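Teaching with two controllers, part 2

I wanted to write sooner, but March was full. As I told before, we are learning to drive the two arms in the simulator by remote control. The task is called Kisberg in our list and it sounds like for children: the balls must go into the tube. One arm holds the tube, the other one brings the balls.

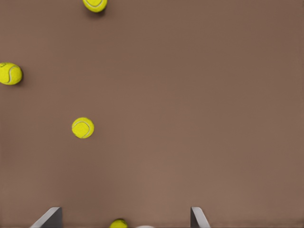

My first mistake was speed. I moved my hands as I move them in my kitchen, and the arm followed a little later, so I corrected too much. Now I do one motion, I wait, then I do the next. It feels slow, but the recordings are much cleaner.

The second difficulty is to think about two hands at once. When I look at the ball, my left hand begins to drift — and the tube drifts with it.
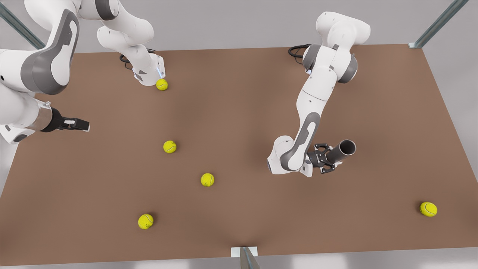 Everaldo Prado wrote to me that I should stop trying to keep the left hand still in the air. He rests his elbow on a cushion, and he says that his demonstrations became better the same evening. I tried it with a folded sweater and I agree with him.

I also learned to keep an ugly approach if the grasp after it is good. At the beginning I deleted everything that was not pretty, and from 16 attempts I kept only six.

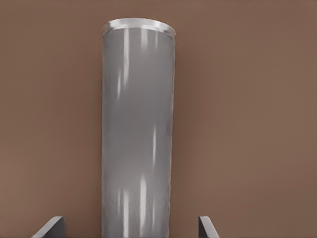 Before each grasp I now open the fingers fully and line up the wrist first. If I turn the wrist at the last moment, the learned motion will probably copy this bad habit of mine. Next week I want to practice with the hands exchanged, and I will write how it goes.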